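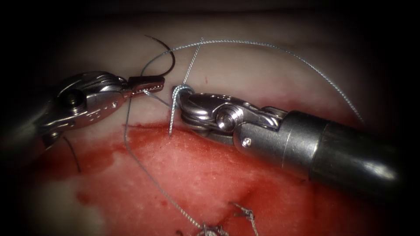

*Tying a knot over the wound edge. Laketti training lab, Wendau.*

She has been a bench tech at Laketti for 9 years and she wants it on record that she still likes the job. Mostly. "Write that down first," she says, one hand on the door, a tray of instruments due in sterilizing. We get as far as the break room.

The lab tests suturing programs. Simple interrupted stitches for now, on tissue pads. It used to be people at the consoles all day, her included. Now the software drives a good part of the shift and a person sits with a foot on the stop pedal.

"So that's me. Watching. It's more tiring than sewing, people don't beleive that." When she drove, her mind could wander a bit between throws. Can't now. "The needle goes where it goes and I have maybe a second to say no."

What does she say no to? Bad bites, mainly. Needle too close to the edge. Thread getting caught behind a wrist. The thread is the hard part, she says, always was. "Long tails lying all over the pad. A trainee pulls one out of the way without thinking. The program has to be told there's a tail."

Old way, a good operator put in 125 stitches on a shift. She did it plenty of times, sore neck and all. The lab's target for September is over 1000 a week from the automated bench, one tech watching. That number is on the whiteboard. She didn't put it there.

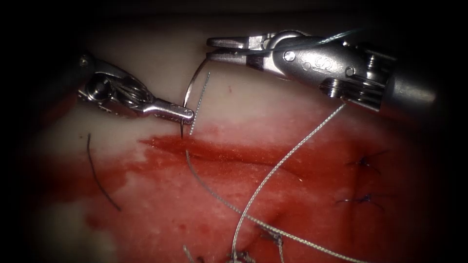
M. Ledesma

Jobs, then. There were 10 operators in her group when the program came in. No layoffs, she is clear on that. But three moved to the grading room, where they score finished stitches for spacing and tension, and when somebody quit the post wasn't filled. "You notice at lunch. Smaller table."

Pay is the same. Title changed, to supervising technician, wich she thinks is a bit much. The shifts changed too: two hours on the pedal, then a forced break. The techs asked for that. First answer was no. Then a few weeks of late stops in the log, and the answer was yes.

Does she worry about losing her hands? Long pause. "I book the manual console once a week. On my own time, at first. Now they pay it." The new hires don't ask for it. She thinks they should have to. How do you call a bad bite if you never made one?

And the stitches themselves, are they better? "More even. I'll give it that. The knots, ask me later." She has a list of complaints about the knots, two pages, sent upstairs. Some got fixed. One has been open since before the bench was moved to this floor.

Somebody knocks, the tray is overdue. She takes her coffee with her. Last question, on the stairs: would she go back to driving full time, if they offered? "Half," she says. "I'd take half the week."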